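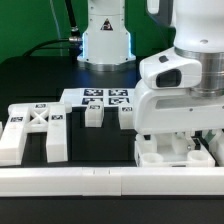 Jabari Nzioka has run his furniture repair shop, Skorker, for ten years. He started with dining chairs and still does more of those than anything else.

"People bring in a chair because their mum sat in it," he says. "They don't ask what it's worth."

January is his busiest month. Guests have leaned back on things over the holidays, and the joints have gone. He charges by the job and gives a price before he starts.

Flat-pack is harder to mend, he says, but he won't turn it away. "The screws pull out and the hole is too big. You fill it, let it set, drill again. It takes me 2 days, mostly waiting."
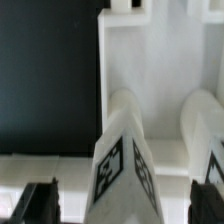 White shelving with recessed compartments, beside a dark panel.

He keeps old fittings in tins by the door - hinges, cams, odd castors - and sells few of them. Most go back into somebody's wardrobe.

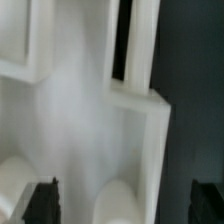
Learning the trade

Nzioka was taught by a joiner in Grondenard. "I swept up for 3 months before he let me glue anything. I was cross about it then."

He now takes one learner a year, and they start on stools.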